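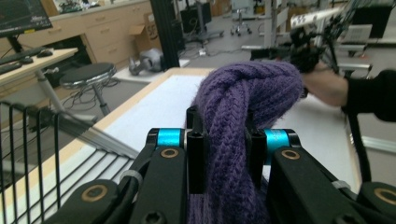 Ticket 608 — knit twist set, episodes dropping at export
Opened by: Svitlana Lytvynenko
Assigned: Pylyp Skoryk
Site: Hadcombe, bench 2
Priority: high (Lesach wants the batch this week)
Status: closed, one follow-up open

Svitlana, Wednesday, April 21, 2021, 9:12
Twist task, purple knit. 325 episodes recorded, exporter keeps 222. Rest go to the reject folder with "width out of range". No other message. Same operators as the towel set, which went through clean. Rejects are all over the session, not bunched at the end.

Pylyp, 9:40
Which gripper? And did anybody recalibrate after the finger swap?

Svitlana, 9:44
Handheld B. Maksym did the swap Monday, he thinks he ran the width routine but it isnt in the sheet.

Pylyp, 10:25
Opened a handful of rejects. Video fine, pose track fine. Width goes below zero when the fingers close, stays there for the whole hold. So zero point is off. Thin cloth closes all the way and trips it, thick part of the twist doesn't. Explains why it looks random.

Tried:
- re-export with old calibration file — worse
- re-export with width check off — all 325 come out, but the negative values go straight into training. No.
- reran width routine on B, empty, fingers fully closed, three times. Same number each time. Good.

Pylyp, 11:05
Applied new zero to the whole session. 16 still rejected, 87 recovered out of the 103. Looking at the 16.

Maksym Hrynyshyn, 11:20
Sorry, that was me. Ran the routine but on handheld A, B was still on the bench with the fingers off. Have put B in the sheet now.

Pylyp, 11:52
The 16 are a different thing. Tag lost for several frames, knit hangs over the finger and covers it. Can't be fixed after the fact, drop them. Please re-record with the loose end kept clear of the left finger, and start with the bundle already rolled. If the cloth slides down mid-twist just stop and discard, dont try to save the take.

Also label question. Some takes have a person's hand coming in at the far end of the cloth, by the arm. Are those "assisted" or do we cut?

Ashok Mathur, 12:10
Keep, label assisted. Model side filters on that flag anyway. But it has to be on the episode, not in the session notes, we don't read the notes.

Svitlana, 12:31
Ok. Will go back thru and tag. Re-recording the 16 after lunch with Petro.

Svitlana, 15:48
16 redone, all passed export first time. Assisted flag set per episode. Full 325 uploaded to Drurnaden, folder knit_twist_02. Old folder renamed with _bad, please dont train on it.

Pylyp, 16:02
Checked a few, widths sit at zero or above. Closing.

Follow-up (Petro Holovko): exporter should refuse to start if the gripper has no width calibration newer than its last finger change. Currently it just takes whatever file it finds. New ticket to come.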